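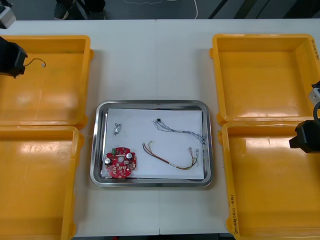 Left gripper with a wire over the upper-left bin. Board and harnesses still in the tray.

Posted in September by Julián Bravo

Print this page | E-mail this page

Search this blog: Go

The sorting cell now has a name, Rato, and a permanent table in the Vidville workshop. Two arms, one steel tray in the middle, four yellow bins. Each arm serves the two bins on its own side. Crossing the center line is allowed in software, but I have it switched off until the collision check is faster.

Rigid parts are the easy case. The round red board can be gripped at the rim, and its position on the white paper comes out of a plain color threshold. The paper was the cheapest fix of the build. Bare steel gave me reflections that the segmentation counted as parts.

Wires are harder. A harness has no useful center, so the old rule (grip at the centroid) often picked a point in empty space inside a loop. The current version thins the mask to a skeleton and picks a point on it, away from the connectors. Thin single wires still rotate in the fingers after the lift, and the free end can catch the bin rim. I raised the approach height to compensate, at the cost of cycle time.

The pick planner is a fork of Jekidau with my own grasp scoring added. The log stands at 1542 attempts, 769 of them on wires. I have not split the failures by wire gauge yet.

Next on the list: softer fingertip pads, and printed bin labels in place of the marker writing. Quiambao has a pad profile I want to try first. The config files go up once I have removed the hard-coded paths.

E-mail this post | Printer-friendly version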